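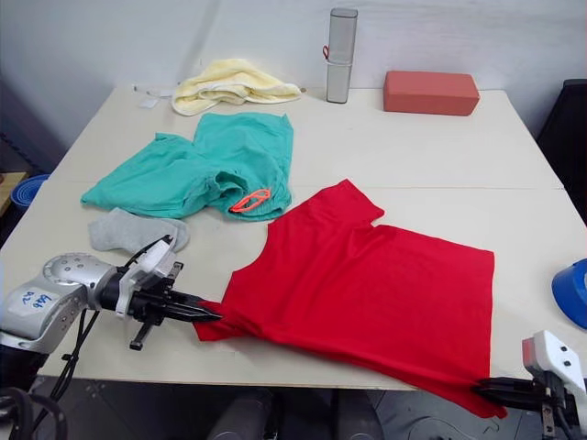
Long fingers vs. stock pads for laundry

hemline_error
Swapped the Vutero pads for long tapered two-finger tips on both arms. Over 32 tries on T-shirts, the stock pads dropped a corner 3 times as often. Sold.

koravitz_owner
Did you retune the force? My Koravitz pair dropped everything until I did, then the pads were fine. Cheaper than fingers.

hemline_error
Same force for both. I'm lazy but consistent.

grumbleaxis
Long tips flex. Try a towel and report back, if you still have tips.

koravitz_owner
Agree on towels. Disagree on everything else.

hemline_error
Towel is next. Hauser wants 91 for a spare set, so I'll be gentle.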